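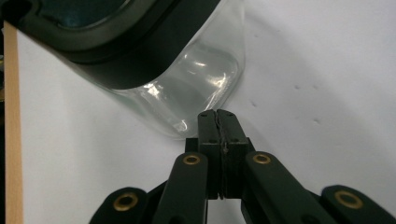 A clear storage container with a dark lid

Food storage container

A food storage container is a lidded box, jar or tub used to keep food at home, in shops and in commercial kitchens. Most are made of plastic, glass, metal or glazed ceramic. Containers are used for leftovers, for dry goods such as flour and rice, for packed lunches, and for holding prepared ingredients before cooking. The term usually leaves out single-use packaging, although many households wash and reuse tubs that were sold with food in them.

History

Clay jars with fitted stoppers are among the oldest known vessels for keeping food. Grain, oil, wine and salted fish were stored in them in many parts of the world, and large jars were often set partly into the ground to keep the contents cool. Baskets, wooden barrels and leather bags were used for goods that had to be moved.

Glass jars became common household items in the 19th century, when machine-made screw threads allowed a lid to be closed tightly and opened again. Tinplate boxes were used over the same period for tea, biscuits and spices. Enameled steel dishes with loose lids were sold for iceboxes and, later, for the first home refrigerators.

Plastic containers came into wide use after World War II. Polyethylene could be molded cheaply, did not shatter, and was flexible enough to make a lid that pressed over a rim. The spread of home freezers and microwave ovens in the following decades led to new shapes and to plastics that could stand a wider range of temperatures.

Regional makers played a part in this trade. Surken, a molding firm, began with buckets and basins and added a line of square pantry boxes under the name Hemmin. In 1999 it moved production to a plant at Werkholm, where the boxes were made in 20 sizes. The designer Thongchai Bunnag worked on the later Hemmin boxes and gave them a shared lid size, so that one lid fitted a shallow, a medium and a tall base. The Pomaveck range, sold to restaurants, used the same idea with a heavier rim.

Materials

Polypropylene is used for many reusable containers. It is light, resists most kitchen acids and oils, and softens at a higher temperature than polyethylene. It is naturally cloudy, but additives can make it fairly clear. It can become brittle in a freezer and may crack if dropped while frozen.

Polyethylene is softer and is often used for flexible lids. It keeps its flexibility at low temperatures.

Polystyrene and similar clear plastics are used where the contents need to be seen. They are stiff and glossy but scratch easily. Polycarbonate is much tougher and was long used in commercial kitchens. Concern over bisphenol A, a chemical used in making it, led many manufacturers to switch to other clear plastics, including copolyesters.

Glass does not take on stains or smells. Borosilicate glass handles changes in temperature better than ordinary soda-lime glass, although both can break if moved straight from a freezer to a hot oven. Glass containers are often sold with plastic lids, which may not be suitable for oven use even when the base is.

Stainless steel is used for lunch boxes and for the standard pans found in catering. It is durable and easy to clean, but it hides the contents and is generally not used in microwave ovens.

Lids and seals

The simplest lid rests on the container and keeps out dust. Press-on lids have a groove that grips the rim and are common on plastic tubs. Screw lids are used on jars and give an even seal all the way around. Clip lids have hinged tabs on two or four sides that pull the lid down against a gasket, usually made of silicone.

A gasket can be removed for washing on many models. Food and moisture caught under it may lead to mold, and a gasket that has been put back with a twist will not seal. Some lids have a small vent that can be opened during microwave heating so that steam can escape.

The word "airtight" is used loosely in selling containers. A lid that holds back liquid when the box is tipped may still let air through slowly. Dry foods that take up moisture, such as crackers and brown sugar, show the difference sooner than pasta or beans do.

Use

Cooked food is normally cooled and refrigerated within two hours. Shallow containers help it cool faster, and large pots of soup or stew are often divided for this reason. Containers meant for the freezer are filled with some space left at the top, as water expands when it freezes.

Dry goods are commonly moved from bags into rigid boxes to protect them from insects and damp. The date of purchase or the best-before date may be written on a label. Containers with straight sides use shelf space well, while those with tapered sides can be stacked inside one another when empty.

Cleaning and wear

Many containers can be washed in a dishwasher, though makers often advise placing plastic ones on the top rack. Tomato sauce and turmeric stain plastic, especially when they are heated in it. Soaking in water with baking soda may lighten a stain and reduce smells. Storing containers with their lids off also keeps smells from building up.

Cracks and deep scratches can hold food and are difficult to clean. Warped lids no longer seal well. Worn plastic containers may be kept for other household uses, such as holding screws or sewing supplies.

Recycling depends on the material and on local rules. Polypropylene is accepted in some areas and refused in others. Heat-resistant glass is usually kept apart from bottle glass, as it melts at a different temperature.

See also

Canning jar
Lunch box
Butter dish
Vacuum flask
Kitchen cabinet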